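FOR RELEASE: Erkis picks controllers for hand tracking trial

Erkis is comparing hand controllers at its Pidulton shop. Gloves on, one controller per hand, wrist modules too. Task: handle watches, wipe cloth nearby.

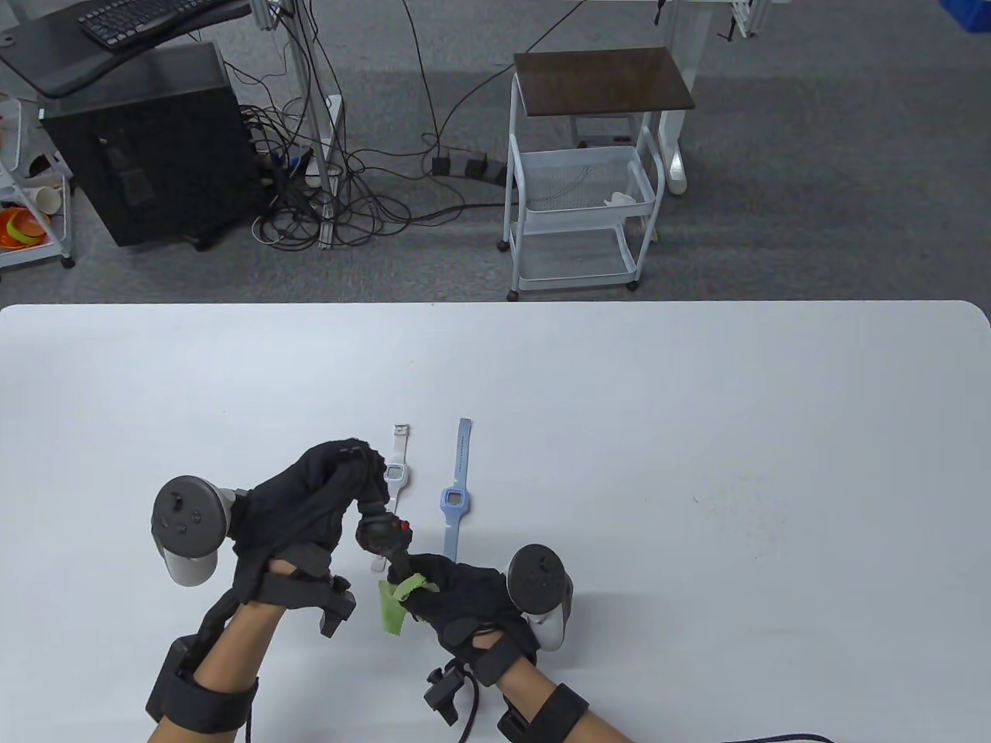 Okoro asked for smaller parts next, straps first.

So straps it is. 595 takes logged by July, target 830.

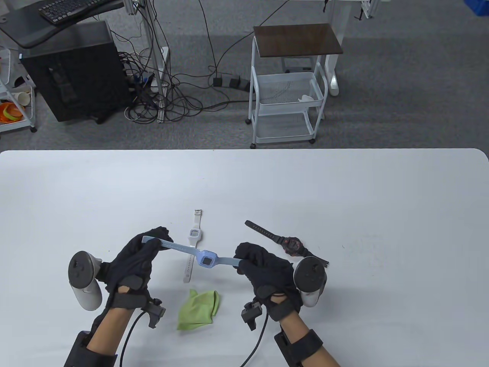
Cable drag still the main complaint. Fix is comming.
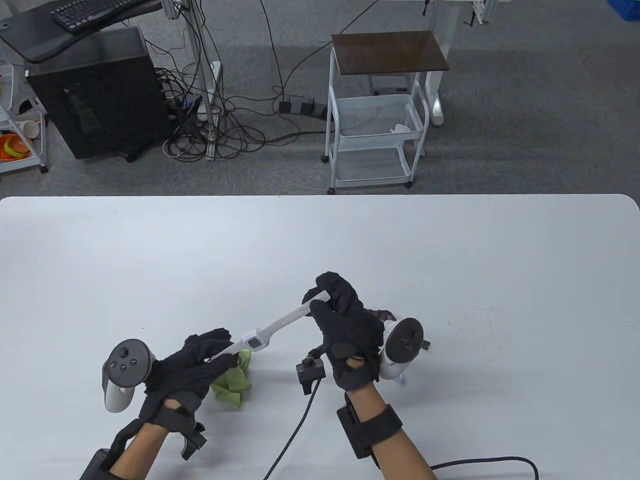 White watch, strap held at both ends.

Results out at 4 p.m.
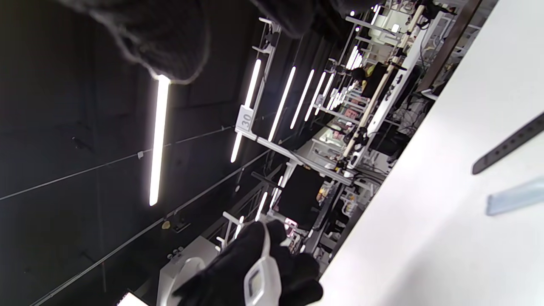 Kayode Garba wants the wrist camera numbers seperate.

Contact: Erkis press desk, ext. 807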